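Minutes, Lamrani kitchen sim pack review, December

Started 2pm, late. Last minutes agreed.

1. Trial licence
Sastberg have had the pack on test for six weeks. Quote is £2,378 a seat, plus £486 support. Two seats wanted. Rostville site to share one if terms allow, nobody sure they do.

2. Views from the gripper
Went through the saved renders. Tilted wrist view is fine for training, hard on the eyes for review. Levelled copy wanted as well.
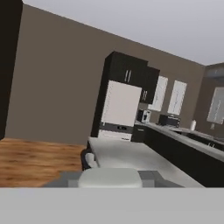 Wrist view, tilted, fridge unit and worktops

3. Arm model
Joint bands and housings look right. Shading good. Discussion on the wrist end, wants checking agianst the spec sheet before we sign anything.

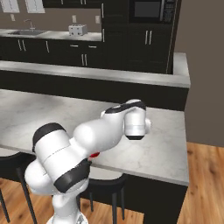 Arm over the island, stools tucked under

4. Navigation add-on
Bundstead add-on priced seperately, no figure yet. Main question is whether it plans round furniture or just stops. We want test routes in tight spots, e.g. the strip of wood floor between the dark wall and the black chairs. Also chairs pulled out at random, not always tucked in. Ask for both in writing.
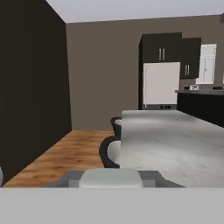
Support hours next. Lamrani offer email only, replies within 2 working days. Felt slow. Sample tasks also thin, we'd like some using the long marbled table and the fridge at the back, carrying between the two. Chase.

5. AOB
Invoice address still wrong. Next meeting January, same room.

Closed 3.10pm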